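# Drawer opening in simulation: learning the gripper close signal

Project report by Bushra Satti, robot software lab course

## 1. Goal

The task was to write a controller that opens and closes the drawers of a simulated cabinet using the wrist camera and joint readings only. The simulator gives you the exact pose of every object if you ask for it, but the assignment didn't allow that at test time. I could use it for training and for scoring.

I built on Rana, the small policy library from last year's group, and used Skeretix for motion planning. My own part is the piece between them, a module I called Isinow. It decides when the planner should hand over to the learned policy and when the fingers should close.

## 2. Setup

Rana takes a wrist image and the arm state and returns a short list of motion steps. It was trained on 2000 scripted demonstrations, which I generated with the planner and the true handle positions. Start poses were shifted at random. I threw out any demonstration in which the arm touched the cabinet before reaching the handle.

Skeretix handles the long move from the home pose to a point in front of the cabinet. It's slow if you call it often, so Isinow calls it once per attempt, and again only after a failed grasp.

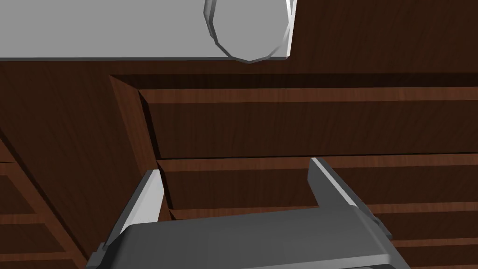

The handover point took more work than the policy did. At first I switched at a fixed distance from the cabinet, which was fine for the lower drawer and bad for everything else. The problem is how little the wrist view may contain at that moment. With the fingers spread wide, there can be a lot of brown wood between them while the rounded gray part sits high up, at the end of a light gray panel. A policy that has mostly seen handles near the middle of the view tends to push straight ahead. I changed the rule so that Isinow scores the position of the handle in the image and asks for a sideways correction before switching over.

## 3. Close signal

The first version closed the fingers whenever Rana's predicted gripper value went over a threshold. This gave a lot of early closes. The value jumps up and down between steps, and one high reading was enough to trigger it.

The version in this report needs 3 high readings in a row. It also checks that the arm has nearly stopped. Both checks run in the control loop and don't need a new image, so the cost is small.

I also tried training a separate classifier on wrist images labeled "ready" and "not ready". It did well on held-out images and badly in the loop. My guess is that the labels came from clean scripted approaches, and the real policy arrives at odd angles. I dropped it.

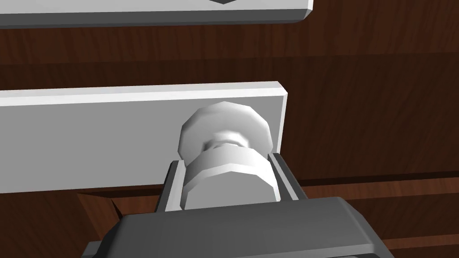
*Figure 2. Wrist view with the fingers on either side of the lower part of the drawer knob.*

## 4. Logging

All runs were recorded with Trastier. It stores the image, the joint state and the Isinow state for each step, and you can scrub through them side by side. Most of the bugs I found came from this view, including a frame offset of one step between images and joint values - that one had been in the training data since August. After fixing it I regenerated everything and trained again.

## 5. Results

The final test set has 2490 attempts with new start poses. Failed attempts were sorted by hand from a sample of 31. Early closing was the most common cause with the old signal and is rare with the new one. What remains is mostly slipping: the fingers close on the knob, the arm pulls, and the grip is lost before the drawer is fully open.

Closing a drawer is easier than opening it and almost never failed, so I report the two separately in the results file.

## 6. Open issues

- Isinow has no idea that a grip has slipped. It keeps pulling until the step limit.
- The handle score was tuned on this one cabinet. I haven't tried different colors or handle shapes.
- Skeretix sometimes returns a path that ends with the wrist turned the wrong way. I reject these and replan, but the check belongs in the planner settings.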